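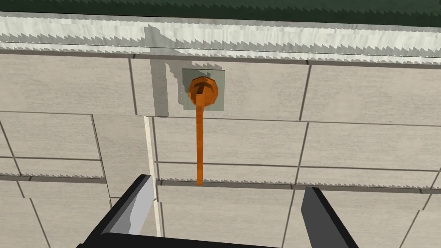
Vol. 20, No. 4

FOR IMMEDIATE RELEASE

Udbridge releases Pisamar, a home course in Romanian for children aged six to 11

22 June 2020 -- Udbridge, a small publisher of language materials for families, is pleased to announce the release of Pisamar, a full-year course in Romanian for children who learn at home. The course is made for parents who speak little or no Romanian themselves, and also for families in which one grandparent speaks it and the children do not.

Pisamar has 20 units. Each unit contains a short story, two songs, a page of copywork and a vocabulary list of the words which the child has met in the story. The grammar is introduced slowly. Noun endings, which give much trouble to English speakers, do not come before the fifth unit, and the programme returns to them many times after.

The author of the course is Relu Văduva, who taught primary classes for many years before he began to write for Udbridge. He has tested the first units with families of the Protunness home education group, and some stories were rewritten after their comments.

"Parents were telling me that they are afraid of the pronunciation," said Mr. Văduva. "So I recorded every word, and I recorded it two times, once slowly and once in the normal speed. The mother or the father can learn together with the child. It is no shame to be one page ahead only."

The student workbook has 200 pages and is printed in black and white, with wide lines for younger writers. Families may photocopy the pages for use in their own household. The parent guide gives a plan for four lessons per week, but a lighter plan of two lessons is also included at the back, with the answers and the words of all songs.

"We received nearly 2000 requests for a Romanian course since our first catalogue," said Tetteh Zakaria, managing editor of Udbridge. "It is a smaller language in the home education market, and the families had to put together their materials from many places. We are glad that we can offer them a complete set."

The audio recordings are supplied on disc and as a download. A set of 411 picture cards, in the same order as the units, is sold separately.

A second level is in preparation and is planned for December. It will continue with the past tense and with longer reading -- mostly folk tales, retold in simple sentences. The illustrated reader from the Yang series will be offered in the same month, at a reduced price for families who already own the first level.

Pisamar can be ordered directly from Udbridge. Sample lessons from the first unit are available on request for parents, co-ops and reviewers.

Media contact: Tetteh Zakaria, Udbridge

###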